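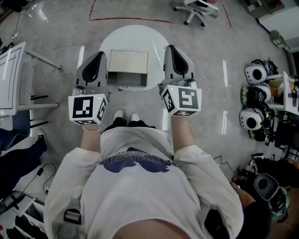 When does the Mirnemis night bus start running? In March, with the first one leaving the Ullton depot at 11:40 p.m.

I've been waiting to write that for ages, so forgive me if I sound a bit giddy. The late route that was dropped three winters ago is coming back, and it's coming back longer. It'll follow the old line down Harbor Street, stop at the hospital, then swing out past the Okoda plant and finish at Mirnemis Square. The last bus heads back at 2:15 a.m., so those of us who close up kitchens and bars can finally get home without begging a ride.

The route number is 98, the same as before. (I still have a 98 timetable stuck on my fridge. It's useless now, and I'll be swapping it out the minute the new one gets printed.)

A lot of the credit goes to Despina Furtună, a night nurse who started a petition last fall and carried it around in a plastic folder pretty much everywhere she went. She ended up with 3260 signatures. I asked her how she felt when the transit office called, and she told me she was in the grocery store holding a melon and had to put it down. "I made them say it twice," she said.

Fares are the same as on the daytime buses, and monthly passes will work too. Transfers from the 91 will be good until the last run, which is a nice change, as they used to expire at midnight and you'd end up paying again for the sake of a few minutes.

Not everyone's thrilled. Percy Benavides lives right on the corner where the bus will turn off Harbor Street, and he's worried about brakes squealing under his bedroom window. He'd like the turn moved one block north, where it's mostly storefronts. I walked over there to look and I can see his point — that corner is tight, and the houses sit close to the curb. Fiona Tennant at the transit office told me they'll try the route as planned through the spring and then look at the turn again. Percy says he'll be keeping notes, and I believe him!

There's one stop still up in the air. The Ñahui bakery asked for a pickup outside its back gate for the early bakers, but the sidewalk there has no light, and the city wants one put in first. Fiona expects an answer before the route opens.

Printed timetables will be at the depot and the library a week ahead of the first run. If you want one mailed to you, call the transit office and ask for extension 601.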